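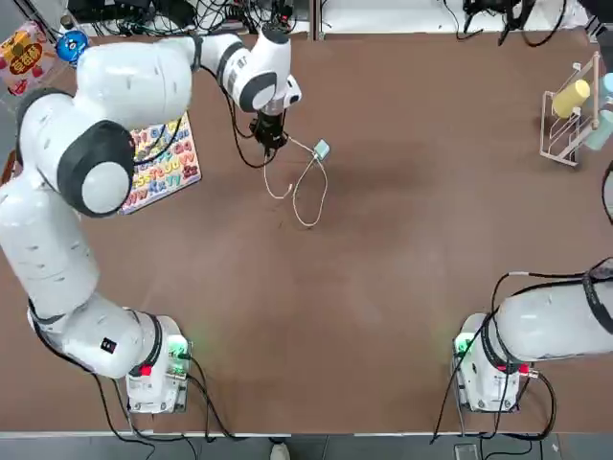

Edin Nikolovski told me in December that he'd never once been to a school board meeting, and he has had kids in the district for nine years. He asked what goes on at them. I said mostly the budget and the buses, and that he should come to the next one, and he did.

By Boris Karagiannis
Posted in December, 9:40 pm

The meeting was in the library at Vidmar Middle School. They set out 50 chairs and most of them were taken, since the main item was whether students should keep taking school laptops home. The district has 748 students in grades six through eight, and 387 families answered the survey that went out before the break. I had filled it in on my phone and forgotten what I put.

The superintendent went first, then a parent from the Dutow side of town who wanted the laptops kept in classrooms until high school. Her points were fair. Her son does his homework fast and then has the thing open until bedtime. A teacher spoke after her and said that without the laptops at home she would go back to paper packets, and that the copier budget was cut last year.

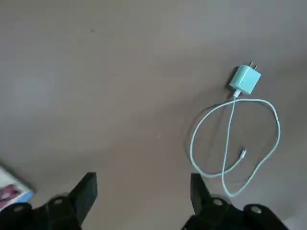
Half the public comment period went to things that weren't policy at all. People wanted to know who pays for a cracked screen, what happens over the summer, and why the sign-in page logs kids out in the middle of a quiz. Then chargers came up. They get left at home, left on the bus, or swapped with somebody else's. A small mint-green charger block like that one is easy to pick out of a pile, but the district hands out black ones that all look the same. One father suggested colored tape. The board chair wrote it down.

The vote was put off to the next meeting. I expected that. What the board did agree to was a loaner shelf in the library, so a kid with a dead laptop can borrow a charger for the day - no form, just a name on a sheet.

Edin stayed to the end and asked a question about the late bus. He got a partial answer. 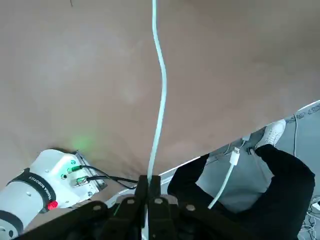 What I'd like to see before the vote

A number for repairs. The proposal has a $100 yearly fee per family and no breakdown of where it goes. I also want the survey results posted, including the written comments. I'll send both requests by email this week.

Comments

Marta: Our fee was waived last year but I had to ask twice. Worth asking.

gradesixdad: Is the loaner shelf open before first bell or only at lunch?

Boris: Before first bell too, from what I heard. I'll check.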